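Parallel gripper for small peg and block work, stock fingers or Ledetex?

wenby_bench
Trying to settle on fingers for the arm. Parts are colored pegs, blocks and brackets in a gray walled bin. The Ledetex set is $200 and I have the stock metal ones already. Camera is fixed. Pictures of the setup with the stock fingers. 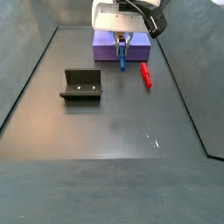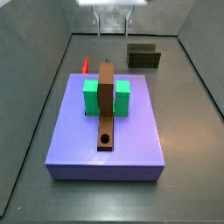 Stock fingers: holding the blue peg in the first, open in the second.

torque_pete
I'd keep the stock ones. Round pegs roll in flat jaws, but a V groove fixes that and you can file one yourself.

Yanling Jin
Disagree with Pete. A filed groove only suits one diameter. We ran 3,090 picks on the Wesetti arm with Ledetex pads and swapped the pads 2 times. Slip was lower on pegs and the same on cubes.

torque_pete
Same on cubes is my point. Half his parts are square.

kdrift
Before buying anything, check the camera angle. In the second picture the big block hides part of the red piece behind it. New fingers won't help with that.

wenby_bench
Fair. I can move the camera up. Yanling, did you change the grip force for the pads?

Yanling Jin
Yes, lowered it. Kumarasinghe has the settings in his controller thread from March.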